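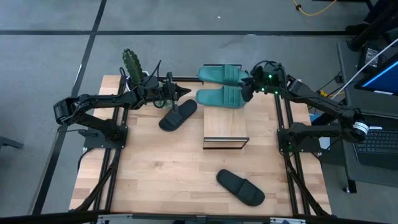
Bench rules for two-arm cells, what do you actually enforce?
Board index > Shop practice > Rules and checklists

torquewrench_dan
We have a rule sheet from the Vundent days, 18 items, no one reads past the first three. Want to get it onto one page. Mainly for tabletop cells with two arms, teleop and playback both, people working at desks right next to it. What's on yours? Not asking about the legal stuff, we have a safety person for that. Just the day to day.

mkr_ines
ours fits on a card
- tape on the floor = keep out while arms are powered. chairs too
- hands off the table until the operator says clear, out loud
- one person owns the stop button. they dont also run the laptop
- objects go back to start positions before the next episode, even if the last one was junk

pongo7
The tape rule is good only if the elbows stay inside the tape. Ours swing out past the tabletop on both sides when they fold back. People look at the grippers and forget the elbow. We measure with the arm folded all the way out and tape from there.

torquewrench_dan
ok stealing that. our tape was laid out from the table edge, so it's wrong

Danai Balaskas
I keep the sheet at Flestham. Ours is 10 items and I'd fight to keep it there. What got cut was everything about object choice. Shoes, plush toys, blocks, put out what the task needs. What stayed in was the log. We had 1,135 episodes on the shoe task and 1,134 log lines, took two people an afternoon to find the missing one. Now the line gets written before the arms move.

gearlash
Disagree on cutting object rules. Soft stuff and rigid stuff close differently, you want grip force set per object and written down. Somebody will run the block setting on a plush toy and then wonder.

Danai Balaskas
That's in the task file, not the bench sheet. Two documents. If it changes per task it doesnt belong on the wall.

gearlash
Fine, but then the bench sheet needs a line saying read the task file. Half the new people at Jelletti never opened it.

mkr_ines
+1 to gearlash

pongo7
Add cables. Anything crossing the floor gets routed or covered before power on. And check the loops along the arm at full reach, not parked. Parked tells you nothing

torquewrench_dan
what about plants, shelves, glass panels, stuff standing up on the table? the Pongsiri guide says nothing over gripper height, full stop. seems harsh

gearlash
Harsh but right. Tall stuff blocks the operators view of whoever is on the other side.

mkr_ines
nah. then you never test clutter. we allow tall items, but operator has to have a second view that sees behind them. glass is the one i'd restrict, depth cameras can be bad with it and reflections from ceiling lights make it worse

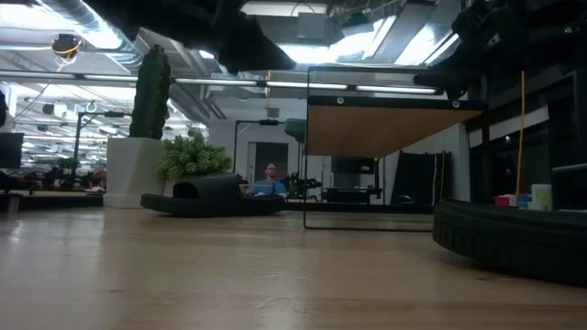 torquewrench_dan
Draft 2, tear it up
1. Tape measured from elbow at full fold, not table edge
2. One person on stop, nothing else in their hands
3. Say clear, wait for clear back
4. Read the task file. Grip force is in there
5. Log line first, then move
6. Cables checked at full reach
7. Tall or glass items only with a second veiw behind them
8. Reset objects every time

pongo7
2 should be 1. Otherwise good

Danai Balaskas
Put the revision month on it. Ours says January and people at least know which one is current. And 3 needs to say who says it. Operator asks, stop person answers.

torquewrench_dan
done and done. leaving 7 as is for now, gearlash can yell at me

gearlash
Still think glass should be a flat no. Will post our wording when I'm back at the bench.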